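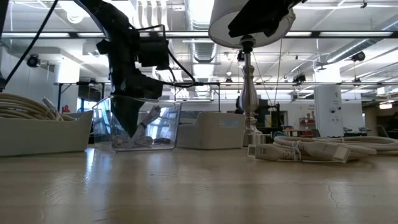
Jukum is a small repair and reuse shop. Started in February with one bench and a borrowed kettle, now six of us. We fix lamps, radios, mixers, sewing machines, the odd electric blanket (please call first about blankets). Parts get sorted into bins, see-through ones where we can get them, so a white cable with a plug on it can be spotted from across the table and you don't have to tip everything out. Works most days.

Who we are

Trygve Granström – lamps, radios, most of the paperwork. Rogério Moura – sewing machines and anything with a motor. Ask him about belts, he has opinons. The other four are part time, mostly weekends.

What we do

Repairs, walk in or drop off. Seven day turnaround if we have the part, longer if not. Last year 1,035 items came in over the counter. Not all went home working, sorry to the lady with the Trernska toaster. Still looking for that spring.

We also sell fixed-up stuff on the shelf by the door. Nothing over $100. Spare cords sold seperately, bring the old one so we can match it.

What we don't do

Phones. Microwaves. TVs – try Camer on the next block, they're good and they know us.

Donations

Yes please, small appliances and cords, working or not. Ring the bell at the side door. No batteries.

Closed Tuesday, December 25, 2018. Back the day after, usual hours.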